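Fluvo support desk
Ticket: Planner drives wrist into open washer door, depth missing on glass
Component: perception / scene builder
Also touches: motion planner, grasp retry
Status: fixed, waiting on release notes
Priority: high

Opened by: Maso site

We have the laundry routine running on Fluvo now and it's a joy to watch when it goes well. The arm opens the door, reaches in, pulls out a garment, drops it in the basket and goes back for more, and the retry behaviour in the new build is miles better than what we had before. Thank you for that!

The trouble starts with the door. Once it's open, the planner treats the middle of it as free space. The outer ring is in the collision map and looks solid, but the glass inside the ring is a hole. So on the way from the drum to the basket the planner sometimes picks a nice short path straight through the porthole. The contact stop kicks in every time and nothing has been damaged, but the run ends there and somebody has to clear it by hand.

We get it on 6 runs out of 20 with the same start pose. Moving the basket changes the number but doesn't get rid of it.

What we've tried so far:
Raised the depth exposure. No change.
Lowered it. The ring got patchy and the glass stayed empty.
Turned on hole filling in the depth filter. It filled the glass with a flat sheet at the depth of the floor behind, so the planner was even happier to go through.
Padded the whole collision map. Stopped the bumps, but then the arm refused to go into the drum at all.

Logs and a bag are attached to the ticket. Planner is on default settings apart from the joint speed limit.

Reply from support

Thanks for such a tidy report, the list of things you'd already tried saved us a good hour. And what a lovely bug.

I played your bag back and can see the same thing. The wrist camera gets decent depth on the black ring and hardly any on the glass. Where it does get a value, it's nearly always a reflection, and those points land somewhere out in the room. The outlier filter then throws them away (correctly, by its own rules), and the scene builder reads "no points" as "nothing there". Everyone in the chain is doing their job and the result is a hole.

Could you send two more things?
1. A colour still from the wrist camera with the door fully open and the gripper near the basket, so I can check the ring fit.
2. The output of the scene dump command, taken at the same moment.

Reply from Maso site

Dump is attached to the ticket, still is below. Door is as far back as it goes.
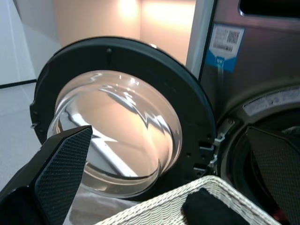
Page 2 of 3

Reply from support

Perfect, thank you, that still is worth more than the whole bag to me. Look at the zigzag highlights towards the right of the glass, and the bright band curving through the lower middle. Those line up with the stray points in your dump. The stereo matcher grabs the edges of the reflections and gives them a depth, and because the glass is domed they shift about as the wrist moves, so averaging over more views makes it worse. I tried it anyway. Worse!

The good news is the ring. It's thick and black, and there's plenty of it showing for a fit. The ring fitter already exists in Fluvo, we just only use it to find the door when it's closed. So the plan is:

Run the ring fitter after the door has been opened as well.
If it gets a fit, put a solid dome in the collision map across the full width of the ring, instead of trusting depth inside it.
Keep the dome until the door is next moved, even if the camera can't see the ring any more.

That last part matters for you, as the ring will drop out of view as soon as the gripper goes into the drum.

One question on the side. In the dump, the right finger is inside the drum opening's keep-out zone at the moment you took the still, and the planner hasn't flagged it. Are you using your own finger models?

Reply from Maso site

Yes, we are. We fitted the textured pads from Zanetti and made a new mesh for them. It's possible the mesh was never loaded on this machine. I'll check.

Reply from Maso site

Checked. It was loading the stock fingers, which are shorter. Our fault. With the right mesh the planner flags the pose at once. It doesn't help with the glass, though, we still get the path through the porthole.

Reply from support

Good catch all the same, and I've opened a small ticket so that the loader prints a loud warning when the mesh name in the config and the mesh on disk don't match. At the moment it falls back without a word, and that's on us.

The dome patch is ready to try on the test branch. To switch it on:

Stop the routine and park the arm.
Update to the test branch.
In the scene config, set door_model to ring_dome.
Leave hole filling off.
Set the map padding back to its default.
Restart the scene builder before the planner.

If the ring fit fails you'll see "ring fit: too few edge points" in the log, and the arm will hold where it is. Please send me any run that does that.

Reply from Maso site

Oh this is good. The arm now swings out and round the door as if it had always known about it. We ran it all afternoon and had no contact stops from the glass.

Two things to report. First, the ring fit failed on 16 views with that same message. All of them were with the left finger across most of the ring. The arm held as promised, and carried on after we nudged the wrist back. Second, planning takes longer on the drum to basket leg. You can see a pause before it sets off. We can live with it, but it would be nice to have it back.

Reply from support

Brilliant, and thank you for running it so hard.

On the first point, the finger mask was being applied after the edge search, so finger edges were being offered to the ring fitter as ring edges. I've swapped the order. On your failed views the fit now succeeds on all but one, and in that one there's so little ring left that I'd rather it held. I've also added an automatic back-off, so the wrist pulls away a little and looks again before giving up.

On the pause, the dome was being built out of almost 1000 tiny triangles, far more than a smooth bowl needs. I've cut it right down and rounded the size up slightly to stay on the safe side. Planning time on your bag is back to where it was before the patch.

Both changes are on the test branch. No config edits needed.

Reply from Maso site

Updated. Pause is gone. The back-off look is great, it does it in one smooth little move and then gets on with the job. No holds today.

Would the same thing work on the Brisance machine in our other room? The door ring on that one is pale and thinner.

Reply from support

I'd love to know! The fitter looks for a strong edge and doesn't care whether the ring is dark or light, but it does expect a minimum ring width, and a thin one may fall under it. Try ring_min_width at half the default and send me a bag with the door open and the gripper well clear. Please start a new ticket for it so the logs don't get mixed up.

I'm marking this one as fixed. The patch goes into the September release, with door_model set to ring_dome by default for front loaders. Existing configs won't be changed, so keep your line in.

Linked tickets:
Mesh loader falls back without warning (open)
Finger mask applied after edge search (closed)
Hole filling places glass at background depth (open, docs change planned)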